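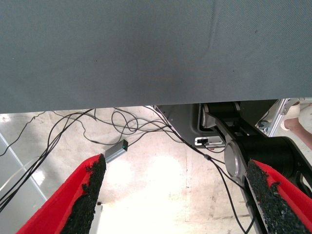 Fig. 1. Cables on a pale floor, below a gray panel with a woven, felt-like surface. Look at the loops in the middle.

Week 6 handout: Floor cables, or how to stop tripping over your own work

Practical Workspace Setup, spring term
Notes by Eleni Georgiev, posted March 4, 2024

A couple of you asked for these in writing after I talked too fast last time (sorry, I get excited about cables, my family has stopped inviting me to comment on their TV stand). So this is more or less what I said, plus the stuff I skipped when we ran out of time.

1. Three kinds of mess

I like to sort floor cables by how they lie, before I even ask what they're plugged into. The figure has a nice spread. Over on the left you have thin black wires that run more or less side by side and then fan out. In the middle they coil and cross each other in loose loops. And the cables head up toward the equipment on the right.

Parallel runs are the easy case. They already want to be a bundle! You put a few wraps on and you're most of the way there. The fan at the end is fine too, as long as it's a fan because the wires go to different places. If they all go to the same place, carry the bundle farther.

Loops are spare length with no home. Somebody used a long cable for a short trip and let the rest fall wherever. I do it, you do it, Dušan Matoušek who teaches the other section does it and then blames me. A loose loop is also the thing that catches a shoe or a chair wheel, so when you have ten minutes and can't do the whole room, do the loops.

Rises are where a cable leaves the floor and goes up to something. People tidy the floor beautifully and forget the rise, and then the whole weight of the bundle hangs off one little connector. Give every rise a bit of slack and one fixed point, low down, on something that doesn't move.

2. Before you touch anything

Ask whose it is and whether it's running. I mean it. Two years ago in the Casutbridge room I unplugged what I was sure was a dead lamp and took out Ashraful Kanagaratnam's overnight job. He was very gracious. I still bring him pastries.

Then trace. Put your hand on one cable at the equipment end and follow it with your fingers until you get to the other plug. Don't trust your eyes on this one, especially when everything is black and the same thickness. Your eyes will jump from one wire to its neighbor at every crossing and you won't notice. If it's power, look it over for damage first, and don't go sliding your fingers along anything that's cracked or split. Come get me.

Label both ends as you go. Both! A label on one end is half a label. Masking tape and a marker are fine for this class. Write what it is and where it goes, so "monitor, left desk" and not "cable 4." You will not remember cable 4 in July.

3. Taking a tangle apart

Power down what you're allowed to power down and unplug one end, usually the end with the smaller plug. Then loosen the middle. Everyone's instinct is to pull on an end, and pulling makes the loops close up on each other. Lay the tangle flat, push it outward with your fingers until it's a big airy nest, and only then start drawing the free end back through.

One cable at a time, all the way out, and put it somewhere else before you start the next. Senad Angelovski showed me a trick of hanging each finished one over a chair back, and I've done it that way ever since.

For coiling, we practiced over-under in class. If it didn't click, do plain loose coils that follow the curve the cable already has. Don't wind it around your elbow, it puts a twist in every turn. Big coils, the size of a dinner plate, and one wrap to hold them.

4. Putting it back

Route along walls and furniture legs wherever you can. Where a cable must cross open floor, cross straight, at the narrowest spot, and put a cover over it. A diagonal is shorter but you end up stepping on more of it.

Keep power and signal in separate bundles. For most of what we do the interference argument is pretty weak, but it makes life so much easier when you have to swap out one data cable and don't want to open a bundle full of power cords.

Hook-and-loop wraps, please, no zip ties. Zip ties are lovely until something changes, and something always changes, and then there's a person with side cutters going at a bundle of live wires. The Vollix wraps in the supply drawer are reusable, so bring them back. We started the term with 33 and when I looked yesterday there were 19. I'm not accusing anyone, I'm just saying check your backpacks.

Wraps should be snug enough to hold and loose enough that you can slide a finger under. If the cable jacket is pinched in, back it off.

5. Panels, screens and other things that hide cables

Cables tend to collect near anything upright or overhanging. A panel gives you a lovely line to route along. It also gives you somewhere to shove things, and I would like you to resist! Pull a panel out and check behind it when you set up and when you leave. With fabric-type surfaces I don't use adhesive clips either (they peel, and they take fuzz with them). Clip to a frame or a foot if it has one. If it doesn't, run the bundle on the floor beside it.

A pale floor is your friend, by the way. Black cable shows up well against it. On a dark floor I'd spend the extra on colored covers.

6. For next time

Pick one real spot, at home or here, with at least two cables in it. Draw it before you start. A rough sketch is plenty, mark each run, loop and rise. Fix it using sections 2 to 4, then draw it again. Hand in both sketches with a half page on what you changed and what you left alone and why. I'm very interested in what you left alone.

You can work in pairs. If you want to use the Lazarević room, sign the sheet on the door first, and ask Dzintra Eglītis where the floor covers are because she moved them and I can't find them.

Reading is the Fekow packet, the first part only. Skip the bit on ceiling trays, we don't have any.

Bring a marker.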